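Final Project Report: A Task Sequencer and Perception Layer for Bench-Top Tube Handling

Submitted by Mabli Dafis and Huw Probert
Supervisor: Berwyn Gronow
Sturneck Laboratory, Curkthorpe

We use cookies to improve your experience on this site. By continuing to browse, you accept our use of cookies. Accept | Manage preferences

1. Purpose

The project set out to replace the fixed scripts previously used for tube handling at Sturneck with a software layer able to plan from what the cameras report. The earlier scripts stored every position as a constant. When a rack was moved by the width of one hole, the whole sequence had to be taught again. The new package, named Garnidik, reads the layout of the bench at the start of each task and builds its own list of motions.

2. Software Structure

Garnidik consists of three processes. The perception process locates the rack, estimates its angle on the table, and assigns an index to each hole. The planner receives these indices together with a written task file and produces a sequence of approach, grasp, lift and place motions. The controller carries out the sequence and may stop it at any point if the finger position differs from the expected value.

Two kinds of camera view are combined. The head view supplies the general layout, and the wrist view is used for the final approach. Each view keeps its own confidence score – the planner will not issue a grasp command until both scores pass the threshold in the task file.

3. Perception of Clear Objects

Transparent glass proved the hardest part of the work. The depth data often passed straight through a tube and returned the wall or the table. The detector was therefore trained on color images alone, using 4000 labeled frames, with a further 1029 held back for testing. Labels were checked by Lowri Wogan, who also wrote the tool used to compare the two views side by side.

Liquid color is treated as a helpful cue and is never required. A tube with very little liquid must still be found by its rim and by the highlights along its wall. Shadows from the arm were a frequent source of false edges, and a masking step based on the known joint angles was added to remove them.

4. Bench Layout and Views

The working area is a white table with panels behind it. The layout was changed between tasks so that the planner could not rely on a remembered position.

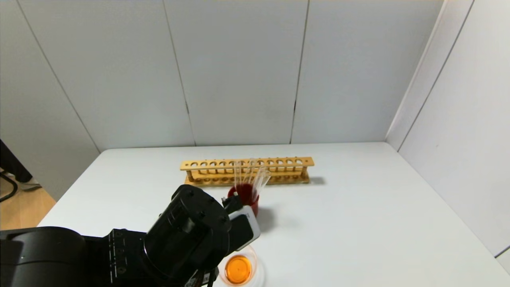
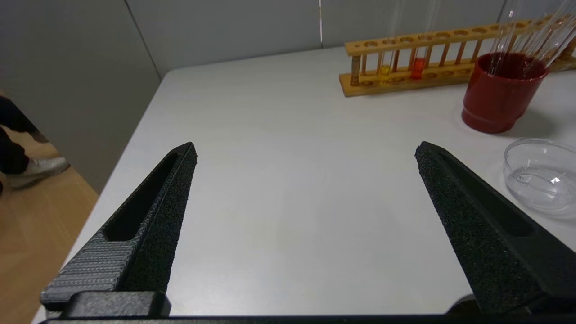
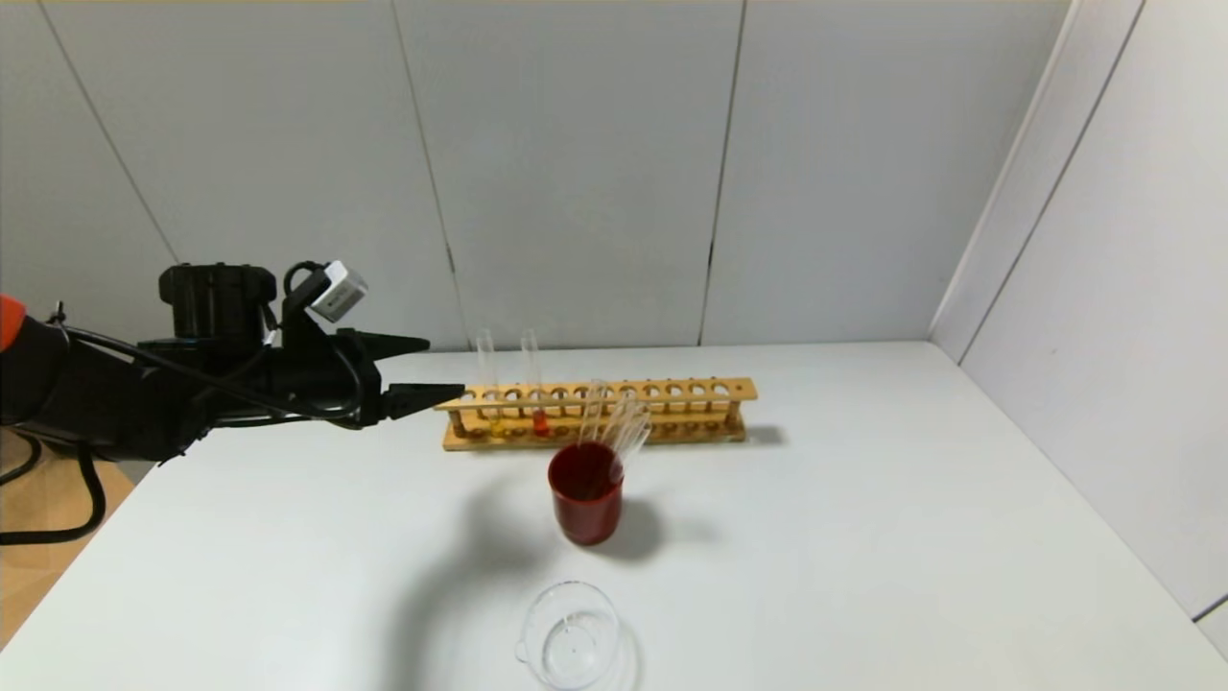
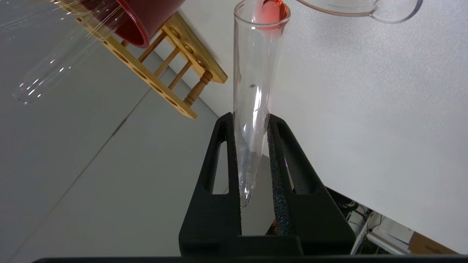
The first and third views are from the head camera, the second and fourth from the wrist. In the fourth, a conical tube is held between the fingers.

5. Planner Behavior

The planner treats the wooden rack as a single body with one angle and one origin. Hole positions follow from the rack model, so a hole hidden behind another object can still be given an index. Clear rods standing in a cup caused difficulty, as they overlap the rack in many views and were at first reported as tubes. A rule now rejects any candidate whose lower end does not meet a rack hole.

Replanning is limited to two attempts for each motion. After the second, the controller moves the arm to its rest pose and writes the last wrist image to the log.

6. Remaining Work

The task file format is still edited by hand, and errors in it are reported only when the planner starts. Sille Hafstein has agreed to take over the format checker in July. Support for shallow dishes is incomplete – the grasp model assumes an upright object and has no suitable approach for a low rim. The shadow mask should also be extended to cover cables, which are not part of the joint model.

Report accepted for filing Tue 24 June.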